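The arm has been on our returns bench since February, and people keep asking me how it's going, so I'll write it down once.

I work at Modport, in the unit behind the old Dolan yard. We handle returns for Clovo, mostly soft toys and odds and ends for children. It used to be two of us per bench, one picking and one checking. Now the arm picks and I check, and my old bench partner has moved to packing. She likes it better there. I miss the talking.

On a good day we get through more than 1,000 items. My wrists are fine by teatime, which they weren't before. What I do all day has changed though. I watch, I clear jams, and I write up the ones it drops. Last month I wrote up 61. Hard, square things are easy for it. Anything knitted is a pain — the fingers close on a fold and come up with nothing. 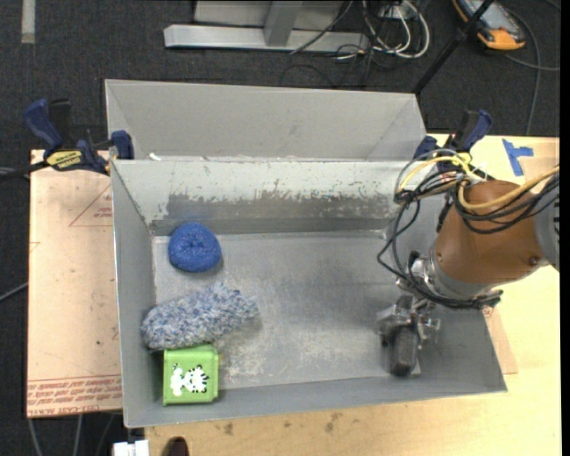 Two knitted things and a green foam block, left side of the bin.

The Grikix people want us to log every miss, and there's still no extra time on the shift for it. I've asked twice. We did get 11 pence an hour more for the training, so I'm not complaining much.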